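Vistano Robotics Operations
22 July 2025

1/ Vistano has completed the scheduled service of Cell 12, the two-arm garment handling cell at its Hevville site. This thread sets out the work carried out and the settings now in force. It is intended for operators and for partner sites running the same layout.

2/ The service was led by Hye-jin Ki, Cell Maintenance Lead. Settings were reviewed and approved by Soo-ah Yook, Head of Site Engineering. The previous full service took place in June.

3/ Base mounts. All bolts holding the two arms to the extrusion frame were checked with a torque wrench. One bolt on the left base was below the required value and has been replaced. Operators should not tighten these bolts themselves – please raise a ticket with the maintenance desk.

4/ Home position. Both arms were returned to zero and homed again from a cold start. The left arm showed a small offset at the elbow joint, which has been corrected in the controller. The right arm required no change.

5/ Bin placement. The fabric bin is to stand upright at the back center of the table, within reach of both grippers. Garments are placed to the left and right in front of it. 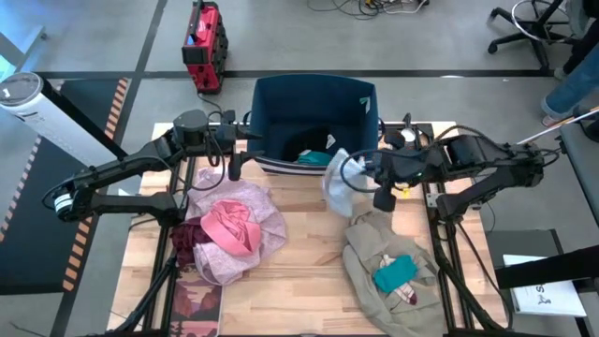
Cell 12, Hevville: both arms over the table, with garments on either side and the bin at the back.

6/ Gripper cables. The cable at each wrist must have enough slack for a full turn of the joint. A loop that is too tight will wear at the connector; a loop that is too long may catch on clothing. Both cables were inspected along their full length and refitted.

7/ Fingers. Finger surfaces are cleaned with a dry cloth at the end of each shift. Solvents are not permitted. Finger pairs are replaced after 1,000 hours of operation. The present pairs stood at 727 hours when the service began and remain in use.

8/ Closing force. The setting for light fabrics has been lowered by one step. The earlier value held thin items securely but left marks on some of them. The setting for jackets and other heavy items is unchanged. 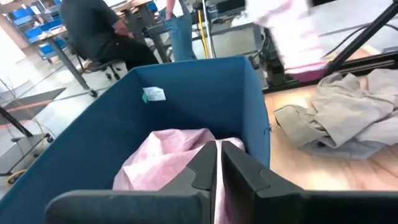 Gripper fingers at a pale pink item in the fabric bin.

9/ Bin walls. Soft-sided bins lose their shape with use, and a wall that leans inward can be caught by a finger on the way down. Bins should be looked over at the start of each shift and exchanged when the sides no longer stand on their own. Spare bins may be ordered through Ko, our supply portal.

10/ Wrist cameras. Lenses were cleaned and the calibration was repeated for both arms. Any contact between a gripper and the frame – however slight – requires a new calibration before work continues.

11/ The same service will be carried out at Skevosley next. The site will receive the revised checklist in advance, together with the new force settings. Questions may be sent to the maintenance desk at Hevville, quoting Cell 12.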